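Switched password managers, finally

So Pretex sent me the email in September. You know the one. "We take your security seriously" and then four paragraphs before they get to the part where something got out. Email addresses and "some account metadata," whatever that is. Not the vaults, they say. Fine. But I'd been meaning to leave for ages and that did it.

Writing this down quick before I forget what I did, mostly for Alun, who keeps asking.

First thing, the export. Pretex will give you a CSV but it's hidden under Account > Advanced > Data, and it makes you type your master password twice. Then you have a plain text file with every login you own sitting in your Downloads folder. Do NOT leave it there. I moved mine to a USB stick, imported it, wiped the stick. Emptied the trash too. Also check your Downloads folder isn't syncing to the cloud, mine was, had to go and delete it there as well. Ugh.

800 logins. I don't know how. Half of them are stores I bought one thing from. There was a forum for a printer I threw out before I moved here.

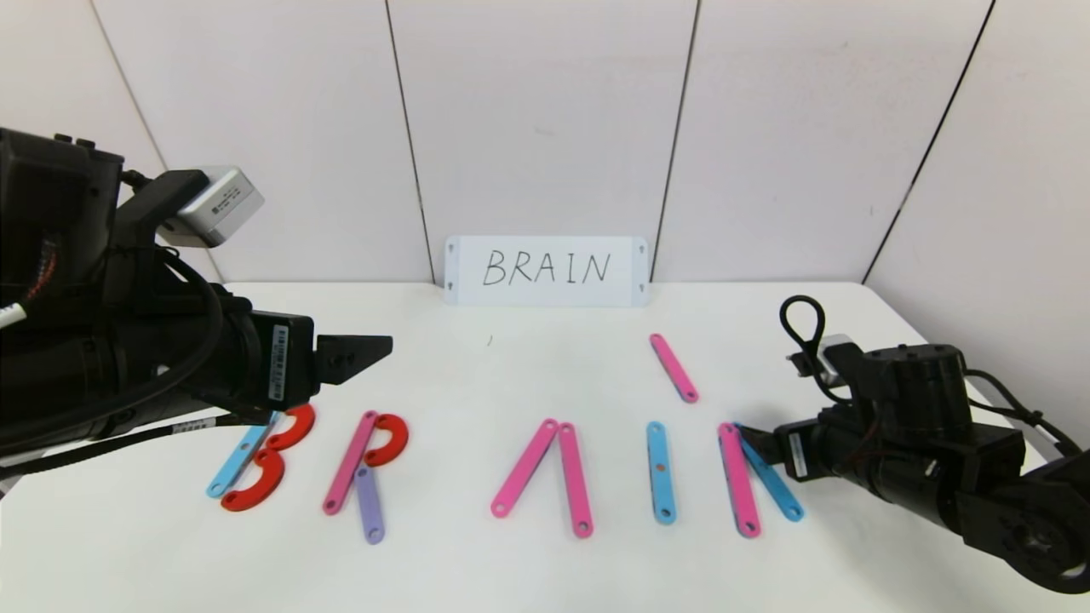

Went with Skyrme in the end. Looked at Drasorell too, which Meinir likes, and the phone app is nicer, but the browser extension kept logging me out and I haven't got the patience. Skyrme is uglier and it works. Import took a couple minutes. Folders came across, notes came across, the two-factor codes did not. So those had to be redone by hand, one site at a time, turn it off, turn it on again, scan the new code. That was my whole Friday night.

Order I'd do it in:

Email first. Everything else resets through email.
Bank.
Phone carrier (people forget this one)
Anything with a saved card.
The rest whenever.

Skyrme has a report page that shows reused passwords. I had one password on 7 different sites. Seven! Same one I made up in college with a number stuck on the end. Changed all of those the same night. Horkeo was the worst, wouldnt take anything over 16 characters and didn't say so, just "invalid password" over and over til I guessed.

Passkeys, I tried on 2 sites. Fast when it's your own phone. Trying to sign in on the library computer was a mess so I'm leaving passwords on for now.

Print the recovery codes. On paper. Mine are in the drawer with the passport.

Still to do: delete the actual Pretex account. You have to email support for that and they haven't answered. Will update when they do. Llinos, if you're reading, your shared streaming login changed, text me and I'll send teh new one.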